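Keeping Lunch Hot: Holding Temperatures in a Small School Kitchen

Project report, Food Service and Nutrition, second year
Getachew Woldegiorgis and Nuria Abdella

1. Background

The kitchen at Tekleab Hall cooks lunch for students in the main building and sends part of it across the yard to the annex. The food is cooked in the morning, put into steel pans, and held hot until the serving line opens. Students in the annex have complained for a while that their food is lukewarm. The kitchen manager asked our class if anyone wanted to look into it, and we took it on for our term project.

Hot food that is being held for service should stay at 135 degrees Fahrenheit or above. Below that, bacteria can grow, and the longer the food sits the worse it gets. We were less worried about anyone getting sick than about whether the kitchen could show its food was in the right range the whole time. When we started, temperatures were written down once, when the food came out of the oven, and not again.

2. What we wanted to find out

We wanted to know where the heat goes. The food leaves the oven hot enough, so it must be lost somewhere between the oven and the plate. The possible places were the prep table, the holding cabinet, the cart, and the serving line. We also wanted to know if the kind of food mattered, which the cooks told us it did.

3. Method

We picked two dishes that are on the menu every week, rice and a lentil stew. Both of us have a food handler card, so we were allowed in the kitchen during service. We used a probe thermometer, cleaned between readings, and took each reading in the center of the pan and again near a corner. The readings were written on a paper sheet and typed up later the same day.

The lids were a problem at first. We were opening the pan to take a reading, and opening the pan lets heat out. After the first few days we changed to lifting one corner of the lid just enough to get the probe in. We threw out the readings from before the change and do not use them in this report.

We did not measure on Friday, when the kitchen serves cold sandwiches.

4. Results

The stew held up well. It went into the cabinet at 184 degrees and was still well above the limit when the last students were served, both in the main building and in the annex. Stirring it brought the corner and center readings close together.

The rice did worse. The center stayed hot, but the corners cooled off quickly, and on the annex cart the corner readings fell under 135 before serving was over. The shallow pans were worse than the deep ones.

The biggest single loss was on the prep table. Pans were sitting there uncovered while the cooks finished the other dishes, and the rice lost more heat in that time than it did on the whole trip across the yard. We did not expect this — we had assumed the cart was to blame, and so had the kitchen staff.

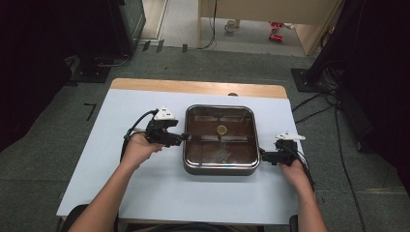 Why does the rice cool faster at the corners than in the middle?

At a corner the food is close to two metal walls and the bottom all at once, so it loses heat in several directions, and rice can't move around the way a liquid does to even it out.

5. The holding cabinet

The cabinet is a Lerkoseck and is older than both of us. The dial was set to 200, and the staff believed that was the temperature inside. We put an oven thermometer on the top shelf and another on the bottom shelf. The top shelf ran close to the setting. The bottom shelf was a good deal cooler, and the door gasket was worn along the lower edge. The rice was usually kept on the bottom shelf, as the pans are heavy and it is easier to slide them in low.

6. Recommendations

Cover every pan as soon as it leaves the oven, even if it will only be on the table for a short time.

Put rice on the upper shelves and stew on the lower ones.

Use the deep pans for anything going to the annex.

Replace the door gasket. The manager has asked for a price from Fliton, the company that services the kitchen.

Write down a temperature when the food goes into the cabinet, when it leaves, and halfway through serving.

7. Limits of the project

We only looked at two dishes, and we only had one thermometer between us, so the readings in the main building and the annex were never taken at the same moment. The weather was mild the whole time. The cart would probably lose more heat in winter, and someone should repeat the cart readings then. We also did not ask the annex students again after the lids were being used, so we can't say if they noticed a difference.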